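Zuvulthorpe Residents' Association - Members' Forum
Board: Shared Facilities > Laundry Room
Topic: Folding surface and the separation of red and white items

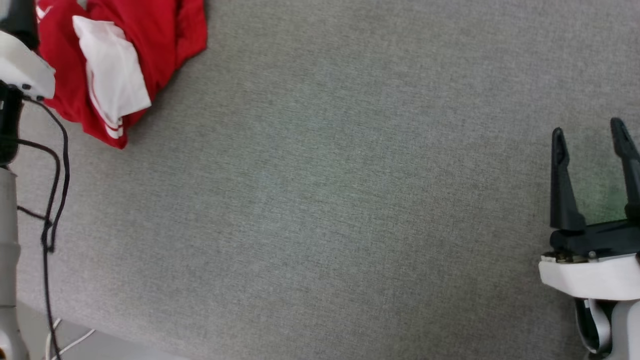

Opening post
Posted by Facilities_Desk
15 Jun 2025

Members are invited to comment on two matters relating to the laundry room before the notice on the door is reprinted.

The first is the grey fabric on the folding surface. It was laid in May following requests for something softer than the bare top, and the desk has since received remarks both for and against it.

The second is the handling of red garments together with white ones. The present notice states only that "colours should be separated". It has been suggested that this wording does not assist members whose clothing is red and white in the same piece, or who place red and white items in one pile while folding.

Comments received on this thread will be taken into account. Members are asked to keep to the two matters named.

Reply
Posted by tresov_block_c

On the first matter, I support keeping the fabric. The weave is fine enough that buttons and zips do not catch on it, and small items show up well against the grey. I have left fewer socks behind than I did before it was laid.

On the second, I would ask that the notice remain short. Members do not read long notices.

Reply
Posted by hemline

I must disagree with the previous member regarding the fabric. A cloth covering collects lint, and the lint is then transferred to whatever is placed on it next. A bare surface can be wiped in a moment. If the fabric is to stay, the desk should state how often it is to be washed and by whom. No such arrangement has been published.

I would also draw attention to the edge. Where the fabric stops short of what lies under it, it is liable to ruck up when a heavy item such as a duvet cover is pulled across.

Reply
Posted by Facilities_Desk

The desk confirms that the fabric is washed every 12 days. The member is correct that this was not published, and it will be added to the notice. The edge will be looked at.

Reply
Posted by second_rinse

I wish to comment on the red and white question, as I wash sports clothing for a household of 3.

A red garment and a white one with thin red stripes near the edge are a common pair in any sports bag. The difficulty lies with the white piece. It belongs with the whites by its main colour, yet its trim is red, and members are unsure whether the trim will run. In my experience it seldom does after the first few washes, provided that the water is cool. The plain red garment is the greater risk and should be washed with other reds or dark items.

As to piling them together on the folding surface, I see no harm in it once both are fully dry. If either is damp, they should be kept apart. I have had a pink collar from leaving a damp red top over a white shirt for one evening.

Reply
Posted by hemline

I accept the point about dry items. I do not accept that the trim may be trusted. I lost a white top with a red border in a warm wash, and it was by no means new. The notice should advise a cold wash for all such pieces and should say so plainly.

Reply
Posted by second_rinse

A cold wash does not remove grass or mud. I would be content with "cool wash, colour catcher sheet advised". The Mumevach sheets sold at the corner shop have served me adequately.

Reply
Posted by kolodziej_stair

May I ask that the notice also deal with items left on the surface in a heap. Garments that are bunched up and left overnight take up space, and the next person is reluctant to move them. In the Kołodziej building the rule is that anything left for more than 2 hours may be folded and placed on the shelf by the next user. It causes few complaints.

For shirts, I would suggest that one simple fold be accepted as sufficient: sides in, then in half. Several members have been criticised for untidy folding and I consider this unnecessary.

Reply
Posted by tresov_block_c

I support the rule on time. I would not wish other persons to fold my clothing, however. Moving it is enough.

Reply
Posted by Facilities_Desk

The desk thanks members for their comments. The following wording is proposed:

Red items: wash with reds or darks.
White items with red trim: cool wash, colour catcher sheet advised.
Damp items of different colours: do not pile together.
Items left for more than 2 hours may be moved to the shelf.
Surface cover: washed every 12 days.

The fabric will remain in place for the present. Objections to the wording may be posted below.

Reply
Posted by hemline

I maintain my objection to "cool" in the second line and ask that it be recorded.

Reply
Posted by Facilities_Desk

The objection is recorded.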